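Agbayani Questions "Lifetime" Claims on Nonstick Cookware

Kitchen retailer will drop the word from its shelves in July

Agbayani, the independent kitchen goods retailer, said today it will stop using the word "lifetime" on shelf tags and web listings for coated pots and pans unless the maker can show what the word covers.

The decision follows a review of 193 warranty sheets that came packed with saucepans and skillets sold in its stores. Of those, 158 left out wear to the coating, the part most shoppers complain about. Only 6 said in plain terms how long a cook could expect the surface to last.

"I have read a lot of these sheets and I still could not tell you whose lifetime they mean," said Ruth Holroyd, head of buying at Agbayani. "A customer sees the word in big letters and pays extra for it. Then the small print says the handle is covered and the inside of the pan is her problem."

Holroyd said she was also doubtful about newer coating names that sound like minerals but are never explained on the box. Agbayani asked suppliers for test results on scratching and high heat. Most sent brochures.

A small saucepan with a glass lid is the kind of everyday piece the new rule will apply to, along with skillets, woks and griddles.

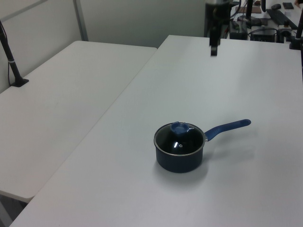

What Changes for Shoppers

Listings will state the warranty in years, and say whether the coating is included. Where a supplier gives no figure, the tag will read "coating not covered." Prices will stay the same.

Two suppliers, Stalari and Moltance, have agreed to reword their boxes. Fraser Morrison, who runs the store's repair and returns desk, is waiting to see the new wording.

"They have promised clearer labels before – we got a new font," Morrison said.

Warranty sheets for current stock are available at the returns desk in every Agbayani store.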